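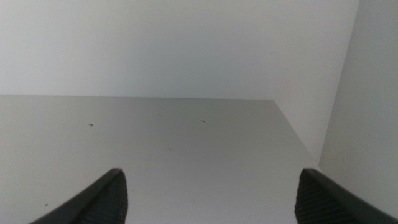 About Preltar Water Laboratory

7 min read
14 shares

Preltar Water Laboratory tests drinking water, irrigation water and stock water for private well owners and small water systems. The laboratory is in Montoya, on the ground floor of the former county feed office, and takes samples from Montoya, Gorkholm and the rural routes between them. Work is limited to water. Soil, paint, mold and air samples are not accepted.

The laboratory has two sections. Microbiology handles total coliform, E. coli and heterotrophic plate count. Chemistry handles nitrate, nitrite, hardness, alkalinity, pH, conductivity, chloride, sulfate, fluoride, iron, manganese, arsenic and lead. Tests for pesticides, solvents and radionuclides are sent to a partner laboratory and are marked as subcontracted on the report.

How the laboratory started

Femi Edet and Maribel Quintero opened the laboratory after working together at a bottling plant, where both were responsible for source water monitoring. At the time, a well owner in the Gorkholm valley who wanted a coliform test had to drive the bottle more than two hours each way. The holding time for a coliform sample is 30 hours under the method the laboratory uses, so a sample taken on one afternoon and mailed the next was often too old when it arrived.

The first incubator was bought used and held 40 bottles. It stayed in service until December of the third year, when its door seal failed and could not be matched. The present microbiology room has two incubators at 35 degrees C, one water bath at 44.5 degrees C, and a separate sink for decontaminated waste. The chemistry room was added when the neighboring tenant left. It has its own air supply, and the door between the two sections is kept closed during plating.

Last year the laboratory received 3,061 samples. Private wells accounted for 2,581 of these. The remainder came from small water systems, dairies, two campgrounds and a fish hatchery. Of the samples received, 3,039 met the acceptance rules and were analyzed. The others were rejected at the counter, mostly for age or for a bottle filled past the line.

What we test and why

Most first-time customers ask for "a full test." There isn't one. A water sample can be tested for several hundred substances, and the useful list depends on the well, the rock it is drilled in and what is done on the land nearby. The laboratory offers four standard groups.

Basic: total coliform, E. coli, nitrate, pH and conductivity. Suitable as a yearly check on a well with a known history.

Household: the Basic group plus hardness, iron, manganese, chloride and sulfate. Suitable when the complaint is taste, staining, scale or odor. Manganese is the usual cause of black staining in the Gorkholm valley. Orange staining is usually iron.

New well: the Household group plus arsenic, fluoride, lead, nitrite and alkalinity. Recommended once for every new well, and again after the well has been deepened or the pump has been replaced.

Stock: nitrate, sulfate, conductivity and pH, reported against livestock guidelines. These guidelines are higher than those for people. A passing Stock report says nothing about whether the water is fit to drink, and each one is printed with a line to that effect.

Single tests can be ordered by name. Hydrogen sulfide, the rotten egg smell, is best measured at the well, as it leaves the water quickly after sampling. The laboratory lends a field kit for this against a deposit.

Sampling

The laboratory does not collect samples from private homes. Customers collect their own, with bottles supplied at the counter or by mail. The bottle with the white tablet or powder is for bacteria. The tablet neutralizes chlorine and should be left in place. The bottle with the acid label is for metals and must not be rinsed.

For bacteria, use a cold tap with no swivel, hose or filter. Take off the aerator. Wipe the spout with the alcohol pad, let the water run for five minutes, then reduce the flow to a stream the width of a pencil. Fill to the line. Do not touch the rim or the inside of the cap. Keep the bottle on ice or on gel packs, upright, and bring it in the same day if possible.

For lead, the procedure is different. The water must stand in the pipes for at least six hours, and the first liter out of the kitchen tap is the sample. Running the water first will give a lower result that does not show what the plumbing contributes.

Every bottle needs a label with the sampling date, the time and the tap. A bottle with no time on it cannot be accepted for bacteria.

Quality control

Each batch in the chemistry section is run with a method blank, a control standard from a second supplier, a duplicate and a spiked sample. If the control standard falls outside its limits, the batch is stopped and rerun. In microbiology, each new lot of medium is checked with a positive and a negative culture before use. Incubator temperatures are read twice a day, at least four hours apart, and written in a bound log.

The laboratory takes part in proficiency testing twice a year. In this program an outside provider sends samples of unknown content, the laboratory analyzes them in the same way as customer samples, and the provider grades the results. The grade sheets are kept in a binder at the counter and can be read on request.

Adebayo Olaniyan is quality manager. He does not perform analyses, and he can hold any report without approval from the owners. In the past year he held a set of fluoride results for nine days while a drifting electrode was replaced. The affected customers were called, and the samples were rerun within their holding time at no charge.

Records

Sample tracking is done in Flimitz, a database written for the laboratory by Ferdinand Camenzind, who still maintains it. Flimitz assigns a number to each bottle at the counter, calculates the holding time that remains for each test, and sorts the work list by what will expire first. It does not calculate results. These are entered by the analyst and checked by a second person before release.

Raw data and reports are kept for ten years. Well owners can ask for earlier results from the same well, and this is worth doing. A nitrate result of 6 mg/L has one meaning if it was 6 the year before, and another if it was 2. The database holds more than 2,000 wells with at least three years of results, and a trend sheet can be printed for any of them by the owner of the well.

Results belong to the customer. They are not released to neighbors, real estate agents or treatment companies without written permission. Public water systems are the exception, as their compliance results have to be reported to the state.

What the laboratory does not do

Preltar does not sell filters, softeners, ultraviolet units or any other treatment equipment, and takes no fee from companies that do. Staff will explain what a number on a report means and which general kinds of treatment address it. They will not recommend a brand or an installer.

Staff do not give medical advice. If E. coli is found, the customer is called on the day the result is read and told to boil the water or use another supply until the well has been disinfected and retested. Questions about symptoms should go to a doctor. Boiling does not remove nitrate and will concentrate it, so customers with a high nitrate result are told to use another supply for infant formula.

People

Femi Edet – co-owner, laboratory director. Signs all reports. Trained as a chemist and runs the metals instrument.

Maribel Quintero – co-owner, microbiology. Also answers most of the telephone questions about shock chlorination, and wrote the two-page instruction sheet that goes out with every positive coliform report.

Adebayo Olaniyan – quality manager.

Lộc La – analyst, general chemistry. Handles nitrate, anions and alkalinity, and prepares the bottle kits that go out by mail.

Ferdinand Camenzind – database and instruments, part time.

Turnaround and drop-off

Coliform results are ready 24 hours after the sample goes into the incubator. General chemistry takes three to five working days. Metals are run once a week and can take up to eight working days. Subcontracted tests take up to three weeks, depending on the partner laboratory.

Samples for bacteria are accepted until 2 p.m. on working days, except the day before a public holiday. Chemistry samples are accepted until closing. The Gorkholm drop-off point, at the back entrance of the hardware store, has a refrigerator that is emptied each working morning at 9:30. Bottles left there after that time are logged the next working day, and the holding time continues to run.

Payment is by card or check. Small water systems can open a monthly account. The current price sheet is included with each bottle kit, and prices on it are valid for samples received before the date printed at the bottom.

Page last revised Jun 12, 2018

0 comments

Contact | Price sheet | Bottle kits
© Preltar Water Laboratory, Montoya. All rights reserved.
Back to top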